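Search this blog
Search
Home

Two rolls, one basket

I have been trying to sort out the bread side of breakfast since May. It started because I was throwing too much of it away, and also because the old bread bin had a lid that never closed properly and everything in it went hard by the evening. I don't eat a lot of bread. I like one thing in the morning and sometimes another with soup, and a whole loaf is more than I get through.

So I stopped buying loaves and started buying rolls. The bakery near me is called Sostier and it opens at seven. They do a plaited roll and a round one most days, and on Wednesday they also do a rye one that I don't care for. I buy two or three at a time and walk home the long way past the allotments.

The first thing I learned is that a plaited roll is awkward to store. It is long and it has pointed ends, and the ends snap if you push it into a tub that is too short. I tried it in a plastic box and the crust went soft. I tried it in a paper bag inside the box and the crust went soft more slowly. A cotton bag was better, but I kept losing track of what was in it, and twice I found something at the bottom that should have gone days before.

Xuân Tô, who lives downstairs, told me to stop putting it in things and leave it out in a basket with a cloth over the top. Her view is that if bread is where you can see it, you eat it. I said it would dry out. She said then eat it sooner.

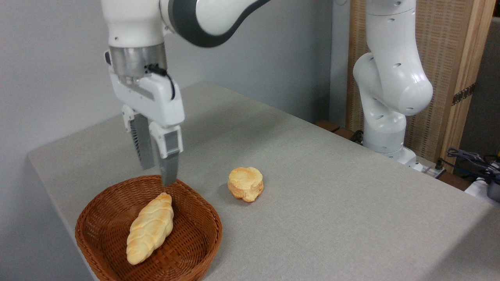

Florin Munteanu
Writer of this blog, home baker when there is time

I went looking for a basket after that. Most of the ones in the shops were either very deep, so that the bread sat in the dark at the bottom, or they were the long narrow sort meant for a baguette. I wanted a shallow one. The woven brown one I use now is nearly square with rounded corners, and the rim is a bit thicker than the rest, so it is easy to pick up with one hand. I saw a similar one at Plirkesa for a good deal more money and didn't see what the extra was for.

A plaited roll fits if you lay it corner to corner. Laid straight it pushes against the sides, and you lose the ends again. On the diagonal there is a little space left over on either side, enough for something small but not enough for a second roll of the same size. I did try two plaited ones crossed over each other and the top one slid out when I carried it to the table.

The round bun is a separate question. It has a flat top and flaky, layered sides, and it sheds. If it goes in with the plaited roll, the flakes get down into the weave and you have to turn the whole thing over the sink and tap it. For a while I kept the bun on a saucer. Now I mostly put it straight on the table next to the basket and eat it first. A flaky bun is not worth keeping for the next day anyway. It can be warmed up in the oven, but I have never thought it came back properly.

Some notes on the cloth, as I had an email about this last time. I use a plain cotton tea towel folded once. Linen is supposed to be better and it may be, but I had the cotton one already. The cloth goes on once the roll has cooled down. Put it on too early and the top of the plait goes leathery – I did that for the whole first week and blamed the bakery. I wash it with everything else and shake the crumbs out of the window first.

For cleaning the basket itself I use a dry pastry brush, the stiff kind, and go along the weave in one direction and then the other. I wiped it with a wet cloth once and it took until the next afternoon to dry, so I don't do that now unless there is jam involved.

By the second day the plaited roll is better sliced and toasted. I cut it across on a slant so the slices are longer, and the ridges on top catch a bit of colour. By the third day it is for breadcrumbs or for bread and butter pudding. I have 300 grams of breadcrumbs in the freezer at the moment, which shows that I am still buying slightly too much, though it is a lot better than it was.

I have also been trying to make the plaited ones at home. The first batch came out flat because I rolled the strands too thin in the middle. They should be thicker in the middle and thinner at the ends, and then the roll gets its points without you having to pinch them. The second batch was the right shape and underbaked. I will write that up when I have a version I would give to somebody else.

Next time it will be the cutlery drawer, which I have been putting off.

Contact | Copyright Florin Munteanu | Back to top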